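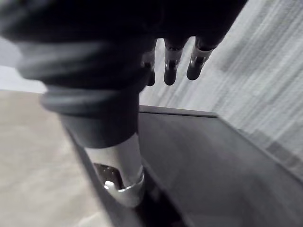

Fingertips in black and silver.

The Well at Faslow

Posted December 7, 2019

So I was the one who worked the bucket. People always ask about the princess, and fair enough, she had the hair and the curse and all the rest of it, but somebody had to haul the water up every morning and that somebody was me.

The castle at Faslow sits up on a rock, which looks very grand from the river and is a complete pain if you live in it. The well was at the bottom. Sixty-seven steps down with the empty bucket, sixty-seven steps up with the full one, and my aunt in the kitchen wanting to know where I'd been. I had two buckets in my time there. The first one had a slow leak that dribbled into my left shoe, and I was fonder of it than of most of my cousins.

Now, the curse. You'll have heard it one way or another. A fairy from Oltotik wasn't invited to a christening (they never are, you'd think kings would learn) and she said the baby would grow up lovely and clever and then, on some July morning, turn into a heron and fly off down the Prolis for 1,000 years. The king did what kings do and banned herons. He had men out on the riverbank with rattles! I grew up thinking that racket was just what rivers sounded like.

The fairy herself I met at the well. I was twelve, or near enough, and she was sitting on the wall eating a heel of rye from Kröger's, the bakery under the bridge, with the crumbs all down her front. I knew her straight off because her shadow was pointing the wrong way. I'd been told my whole life to curtsy and run. But she looked tired, and I had the bucket full already, so I asked if she wanted a drink.

She drank the whole thing. The whole bucket! I had to haul another.

"You'll want a favour for that," she said.

I said I'd like a bucket that didn't leak. She gave me such a look. Then she reached into her apron and there it was, a good tight one with a rope handle, and that was my second bucket, and my aunt said I'd stolen it.

I've had plenty of time since to think about what else I could have asked for. You lie awake over a thing like that. I could have said, take it off her, the curse, let her be. I was twelve and my foot was wet.

Anyway, years went by, and the princess turned out nicer than anyone had a right to expect. She used to come down the steps with me when her tutors were napping. She was hopeless with the rope - she'd let go to point at a dragonfly and the bucket would go thundering back down - but she was good company, and she asked questions. What did the river smell like up close? Was it cold in summer? Did I think it went all the way to the sea? She'd never been let near it, you see, on account of the herons.

I told her what I knew. I may have made up some of the part about the sea.

Then it was July and she came down early, before the kitchen fires were lit, in her nightgown with her boots on. She was standing oddly, all the weight on one leg. I knew what it was and so did she. She asked if I'd mind very much walking her over to the water, and I said of course not, and I put the bucket down.

The men with the rattles were asleep under their hats. We went right past them. The grass was soaking and she kept stopping to look at everything, every beetle, and I didn't hurry her. At the edge she took off her boots and handed them to me. Then there was a heron, very tall, grey as a slate roof, having a good long look at a minnow.

I'd always pictured it as terrible. She ate the minnow. She walked about a bit, and then she opened up those huge wings and went off low over the Prolis toward wherever I'd told her the sea was.

The king had me in front of him by noon, naturally. I said I'd been at the well. My aunt backed me up, which I hadn't expected, and she never brought up the stolen bucket again.

I still have the boots. They pinch, but they're good leather, and on wet mornings I wear them down the steps.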